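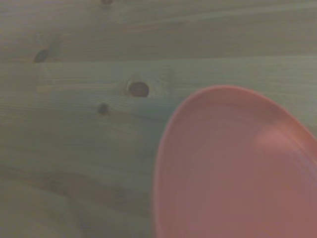 Can a cell running the affected gripper software stay in service while the update is being rolled out?

Sites may keep operating provided the automatic resume function is switched off and every reset after a protective stop is done with the handling area clear of people.

BRUDANCE ISSUES SAFETY NOTICE ON UNCOMMANDED GRIPPER OPENING

Software update available now; automatic resume to be disabled until it is installed

STUNSTEAD -- Brudance has issued a safety notice to all users of its Weerasinghe gripper control software after establishing that the fingers of a two-finger gripper can open without a command when a protective stop is reset. A load held at the time may be released.

The notice applies to the Weerasinghe release distributed in March and to the maintenance release that followed it in June. Earlier releases do not contain the fault. The software is in use at roughly 70 sites, most of them handling tableware, small packaged goods and laboratory consumables.

One injury has been reported. At a catering equipment supplier in Gornport, an operator reset a cell after a protective stop and reached in to steady a ceramic dish. The fingers opened, the dish fell and broke, and the operator received a cut to the left hand. The cut was treated on site and the operator returned to work the same afternoon. Two other sites have since reported dropped items in similar circumstances, with no injury.

Nature of the fault

When the gripper is told to close, the software records the command as pending. The record changes to complete once finger position and motor current have both been steady for 200 milliseconds. During that interval the fingers may already be carrying the full weight of the item.

If a protective stop occurs in the interval, the arm halts and the fingers hold their position, as designed. The fault appears at the reset. The affected releases restore the last command marked complete and discard the pending one. In a normal pick sequence, the last completed command is the one that opened the fingers before the approach. The software sends it again and the fingers travel to their open position at normal speed.

The arm itself does not move during this sequence. Joint brakes, the stop circuit and the force limits on the arm operate independently of the gripper software and are unaffected. Pressing an emergency stop continues to remove drive power in the usual way, and users should not hesitate to press it.

Items held flat between the fingers and a supporting surface are unlikely to shift when the fault occurs. Items lifted clear of a surface will drop. The intermediate case, in which an item stands on its edge and is partly supported by a rack or stand, proved the hardest to assess, and most of the investigation was spent on it.

Investigation at Stunstead

Brudance began its investigation in September, on receipt of the report from Gornport. Log files from that site showed a close command, a protective stop and a reset in the expected order, followed by an open command that did not appear in the operator's program. The same sequence was reproduced at Stunstead on the second attempt.

The team then set up a handling task with a round plate, a wire plate stand and a pine table. The task was chosen because the fingers have to work close to the rim and because a plate on its edge responds visibly to small differences in finger position. Protective stops were triggered by software at varying points in the closing movement and reset by hand.

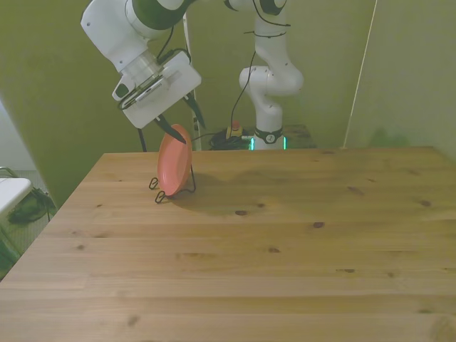 Boyang Duan said the stand had changed the group's view of the risk, as a plate supported at its lower edge could remain upright after the fingers opened and then roll when the next motion began. A person watching the cell might reasonably conclude that the reset had gone normally, Duan said, and approach it on that basis.

In all, 1,265 stop-and-reset cycles were run on the affected software. The uncommanded opening occurred in 40 of them. In every one of those cycles the stop had been triggered inside the confirmation interval. Stops triggered before the fingers began to close, or after the command had been marked complete, did not produce the fault.

The result confirms that the fault is repeatable and depends on timing. It also accounts for the low number of reports from the field, where a stop has to fall by chance within a short part of the pick sequence. Brudance does not regard the low number of reports as grounds for delaying the update.

A second line of inquiry, into whether camera guidance contributed to the Gornport incident, has been closed. The logs show that the dish position passed to the gripper was within tolerance and that the camera process was idle at the time of the reset. The fault was also reproduced with camera guidance turned off.

Cause

The restore function was rewritten for the March release so that a cell could resume work more quickly after a nuisance stop. The previous version read the actual finger position at reset and held it. The rewritten version relied on the command history alone. The change was reviewed and tested, but the test set contained only stops triggered during arm travel, with the fingers either fully open or in a confirmed grip. No test triggered a stop while the fingers were closing.

The maintenance release in June altered the layout of the operator screen and did not touch the restore function, so the fault was carried forward.

Action required by users

Until the update is installed, users of the affected releases should do the following:

Turn off automatic resume in the gripper settings. With this function off, the software waits for a fresh command from the operator after a reset.

Confirm that the setting has been saved by restarting the controller and checking the settings page again. On some controllers the change is held in memory only until the page is closed with the Save button.

Clear the handling area before resetting any protective stop. Do not hold, steady or retrieve an item while the reset is being made.

After a reset, treat any item in or near the fingers as unsupported, including items that appear to be standing securely in a rack, stand or tray. Remove the item by hand only when drive power is off.

Record any uncommanded finger movement and keep the log file. Logs are overwritten after a set period, so the file should be copied off the controller on the same shift.

Sites that handle glass, ceramics, blades or hot liquids should suspend those tasks until the update is in place. Turning off automatic resume is not considered sufficient for this group.

Sites that have written their own recovery routines should check whether the routine calls the restore function directly. A direct call bypasses the automatic resume setting and will still trigger the fault. Brudance can supply a short script that searches a program for the call.

The update

The update returns to reading finger position at reset. The fingers hold where they are until the operator confirms either a grip or a release on the screen. Motor current is also checked, and if it indicates a load, the release option needs a second confirmation.

The cycle test described above was repeated on the updated software using the same plate, stand and stop timings. No uncommanded opening occurred. Stops triggered during finger closing have been added to the permanent test set and will be run on each release before distribution.

Users should expect recovery after a stop to take slightly longer than before, as the operator confirmation cannot be skipped. Brudance has received requests from two sites for a setting to skip it and does not intend to provide one.

Installation requires the controller to be taken out of service for less than an hour. Saved programs and tool calibrations are retained. The gripper must be empty when the update starts, and a fully open and fully closed movement should be run from the service menu afterwards, with no item in the fingers. The version number shown on the start screen changes once the update has been applied.

The update is offered at no charge, including to sites whose support agreement has lapsed. Sites without a network connection to the controller can ask for it on a memory stick. Integrators who have supplied cells to third parties are asked to pass the notice on and to tell Brudance when they have done so -- in several cases the company holds contact details for the integrator only.

Further information

The full safety notice, the log file guide and the search script are available from the Brudance support desk in Stunstead, which is open from 7 am to 6 pm on working days. Callers should have the controller serial number and the Weerasinghe version number ready. Reports of injury or dropped loads are taken at any hour on the same line.

A further statement will be issued when all registered sites have confirmed installation.

Media inquiries: Brudance, Stunstead office.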